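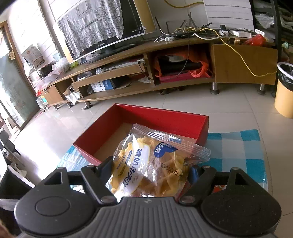

Week 5 is stock control, the part of running a shop that people skip because it happens in the back room and involves a clipboard. Last week we covered pricing, which gets all the attention. Stock is where the money sits while you are busy thinking about pricing. Every item you hold has two facts attached to it: what you paid and how long you can keep it before it turns into trash. The first is on your invoice. The second is somewhere on the item, if you can find it. On a clear snack packet it may run diagonally across the film, say "2025/12/04 A12", and a stock clerk has to decide what kind of date that is. The day it was packed? The last day to sell it? The numbers alone don't tell you. Ask the supplier, write the answer on the shelf card, and do it before the first delivery goes out on the floor.

Terms you need for the quiz

Stock on hand: what is physically in the building. Compare with "stock in the system," a work of fiction updated nightly.

Lead time: the gap between placing an order and being able to sell what you ordered. Includes the time the boxes spend in the hallway.

Reorder point: the stock level at which you place the next order. Usually discovered a few days after passing it.

Shrinkage: stock that has left without being sold. Theft, breakage, miscounts, and the staff lunch.

Dead stock: anything the owner is still fond of.

First in, first out

The rule is simple enough to fit on a sticker, and in many stores it is on a sticker, behind a pile of new stock. Sell the oldest goods first. Restock from the back, pull the old goods forward. A tired person at closing time will push the new ones in at the front, so the old ones retire to the wall and are found again in March.

For anything with an expiration date, the better rule is first expired, first out. The two rules give the same answer most of the time. They part ways when a supplier sends you a fresh delivery that is older than the last one. Suppliers do this. Check the dates at the door, while the driver is still there and can be looked at.

Worked case: Plovthorpe

Our running case is the Plovthorpe store, a corner grocery that buys its dry goods from a wholesaler called Gornia. (Those of you who did the Quiroga case in the fall will recognize the spreadsheet. We have fixed the formula in the last column.)

Plovthorpe orders a line of crackers by the gross, so 144 packets at a time. It sells 12 a day, every day, with a steadiness you will never meet again outside a handout. Lead time from Gornia is 5 days.

Demand during lead time: 12 x 5 = 60 packets.

So if the owner reorders when stock falls to 60, the last packet goes out just as the new ones come in. The owner, feeling cautious, sets the reorder point at 61. Discuss whether one packet of crackers counts as safety stock. Then work out what it should be if lead time slips to 7 days, as it does whenever the bridge at Purkorbridge is being repainted. (84, before any cushion. Show your steps.)

Units, and how they ruin people

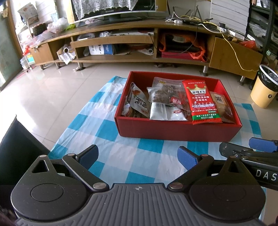 Most counting errors are unit errors. The person ordering thinks in cases, the register thinks in packets, and the supplier's invoice thinks in something called an "outer." Sealed cases are easy to count, provided you trust the label. Opened ones are where the arguments start. Take an open red cardboard box of packaged snacks on a checkered cloth: one clerk writes down one box, another tips it out and counts the packets, and both sheets go into the same column. Pick the smallest unit you sell and count everything in that. It is slower. It is also the only version where the total means anything.

Plovthorpe once entered an order for 1000 in the field marked "cases." The owner had packets in mind. Gornia, a polite company, shipped what was asked for. You will be given the delivery note in seminar and asked where, between the order form and the truck, someone could have stepped in. There are four good places. Most groups find two.

Cycle counts

A full stock count once a year is exhausting, and its results are out of date by the time the coffee is gone. A cycle count takes one shelf or one category at a time and keeps going all year. Fast sellers and expensive items come around often. Greeting cards can wait.

Count blind: the counter should not see the system figure first. People who know the answer is 61 will find 61.

For next time

Read the Plovthorpe case through to the end of the delivery section. Bring a calculator that is not also your phone. Redo the reorder calculation with sales of 18 a day and tell me how long one gross lasts. Questions about grading go at the end of class, after the attendance sheet has come back with the pen.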